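Packen, Falten, Aufwickeln: Bilder aus unserem Packraum

Galerie | Jenari Versandwerkstatt

Liebe Leserinnen und Leser, liebe Kundschaft, liebe Mitpackenden in den anderen Häusern,

im Februar kam wieder einmal die Frage bei uns an, wie es bei uns im Packraum so aussieht, und weil wir über Kartons mindestens so gerne reden wie andere Leute über ihren Garten, machen wir daraus gleich eine kleine Galerie. Wer nur wissen möchte, wann das eigene Päckchen kommt, darf natürlich gerne weiterblättern (die Lieferzeiten stehen auf der Seite nebenan). Alle anderen: nehmt euch einen Kaffee, es dauert ein bisschen!

Angefangen haben wir einmal in einem Hinterzimmer, in dem man den Deckel eines größeren Kartons kaum aufklappen konnte, ohne irgendwo anzustoßen. Heute haben wir Platz, einen glänzenden grünen Boden, auf dem sich die Deckenlampen spiegeln, und einen weißen Tisch mit runden Ecken, den wir alle sehr lieb gewonnen haben. Die runden Ecken klingen nach einer Kleinigkeit, aber wer sich schon einmal beim eiligen Vorbeigehen die Hüfte an einer spitzen Tischkante gestoßen hat, versteht uns. Außerdem sieht man auf der hellen Fläche jedes Schräubchen und jeden Papierschnipsel sofort.

Am liebsten arbeiten wir mit flachen Klappkartons aus brauner Wellpappe, bei denen der Deckel an der Rückseite festhängt und beim Packen einfach stehen bleibt. Das Modell, das wir von Festex beziehen, heißt in der Bestellliste schlicht 1161, und so nennen wir ihn inzwischen auch: »Gib mir mal einen Elfeinundsechzig.« Neue Kolleginnen und Kollegen schauen da am Anfang etwas verwundert, nach zwei Tagen sagen sie es selbst.

Und nun zu den Bildern.
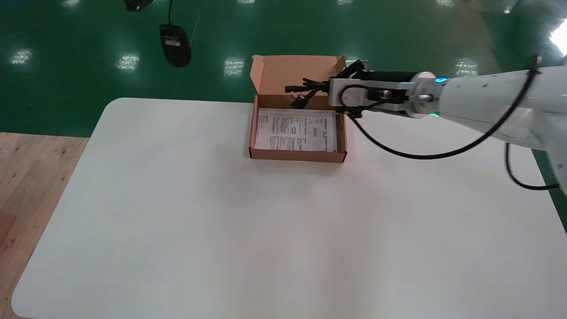
Deckel hoch, Blatt hinein: Der eng bedruckte Bogen füllt den Boden des Kartons fast ganz aus.

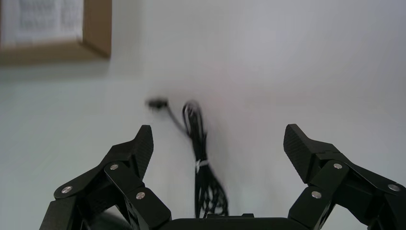 Weiße Wand und ein Stück vom hellbraunen Bilderrahmen, oben links in der Ecke. 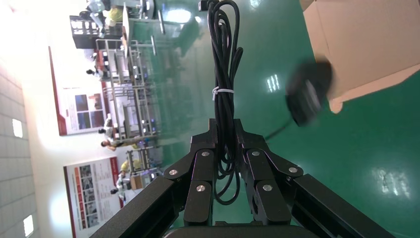
Schwarzes Kabel in vielen lockeren Schlaufen, mit weißem Kabelbinder gebündelt. Oben rechts schaut noch ein hellbrauner Karton herein.

Über Kabel könnten wir übrigens ein eigenes Buch schreiben. Es gibt bei uns zwei Lager: Die einen wickeln über die Hand, die anderen legen lange, schmale Schlaufen und fassen sie dann zusammen. Wir haben uns nach einigem freundlichen Gezanke auf die lange Form geeinigt, denn die passt besser in flache Kartons und lässt sich beim Auspacken auch wieder ohne Knoten lösen. Wichtig ist vor allem, dass der Kabelbinder nicht zu fest sitzt. Er soll das Bündel halten und nicht würgen! Wer ihn so stramm zieht, dass die Adern darunter gequetscht werden, darf ihn bei uns gleich wieder aufschneiden und von vorne anfangen. Den überstehenden Zipfel lassen wir stehen, bis alles seinen Platz gefunden hat, manchmal möchte man ja doch noch ein bisschen nachziehen.

Dann das Papier. Ach, das Papier! Als wir die Zubehörreihe Usuga ins Programm genommen haben, wollten wir die Anleitung zuerst als Heftchen beilegen, hübsch gebunden und mit festem Umschlag. Das Heftchen rutschte aber in jeder Schachtel herum und kam am Ende mit Eselsohren an. Seitdem nehmen wir einen flachen Bogen. Er wird nicht gefaltet und nicht gerollt, und wenn er einmal unter dem Zubehör verschwunden ist, finden ihn die meisten trotzdem wieder. Zugegeben, die Schrift ist klein. Es haben uns dazu schon einige nette (und zwei weniger nette) Briefe erreicht, und für die nächste Auflage ist eine größere Schrift bestellt.

Falls ihr zu Hause selbst etwas verschickt, hier noch, was sich bei uns bewährt hat:

Den Karton erst falten, wenn der Tisch frei genug ist, dass der Deckel ganz aufgehen kann.
Kabel immer bündeln, auch die kurzen.
Schweres nach unten, und zwar mittig.
Vor dem Schließen einmal sacht schütteln und horchen.

Bei unserem Packnachmittag in Prindotmont haben wir das alles mit Gästen ausprobiert, über 200 Kartons sind dabei gefaltet worden, und der jüngste Falter war gerade einmal 4 Jahre alt und sehr streng mit seinen Eltern. Einen neuen Termin geben wir hier bekannt, sobald der Raum fest zugesagt ist. Kaffee und Kuchen gibt es dann wieder am großen Fenster, bitte ohne Krümel auf dem weißen Tisch.

Herzliche Grüße aus dem Packraum
Eure Jenari Versandwerkstatt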